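Chemical storage and labelling check, Desmet building, ground floor
Carried out 2025-03-31 by Gerrit Leemans
Previous check: May, same route

Items are marked OK, Action or Not checked. Comments follow where there is something to say.

1. Main store, room 218
Door closes and locks: OK
Key register filled in: Action
Comment: Two keys signed out and no return entered. Both were on the hook. Please sign them back in on the day.

2. Flammables cabinet
Doors self-close: Action
Earth lead attached: OK
Contents list on door: OK
Comment: The left door stops a hand's width short. Same fault as in May. Stimex have been asked for a new hinge and have given no date yet. Until then push it shut and turn the handle.

3. Acids and alkalis
Kept apart: OK
Spill trays clean: Action
Comment: Dried white deposit in the lower tray on the alkali side. No leaking container found. Tray to be washed out and looked at again after a week.

4. Small containers and spray bottles
Name of contents on every bottle: Action
Labels readable: OK in the store, Action in room 309
Caps and nozzles fitted: OK
Comment: In room 309 one refilled bottle had only initials on it. Initials are no use to the person who finds it. Write the full name of the contents, the strength and the date of filling. Bottles bought ready filled keep the supplier's label, and a second label must not be stuck over the small print. 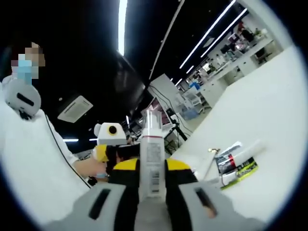 5. Safety data sheets
Folder in place: OK
Sheets match stock: Action
Comment: Sheets missing for the Jallow descaler and the newer Sanberg floor cleaner. The old Sanberg sheet is still in the folder and should come out when the new one goes in.

6. Eyewash and shower
Eyewash run for two minutes: OK
Shower tested: Not checked
Comment: The drain cover was off for repair, so the shower was left alone. Access clear on both sides.

7. Spill kit
Seal unbroken: Action
Absorbent granules: OK
Gloves and bags: OK
Comment: Seal gone but nothing missing. Resealed during the visit.

8. Waste
Containers closed: OK
Labels dated: OK
Collection booked: OK
Comment: The solvent drum is about 100 litres full. It can wait for the normal collection.

Carried forward: cabinet hinge, shower test, two data sheets, alkali tray. Send replies to Gerrit Leemans with the item number in the subject line.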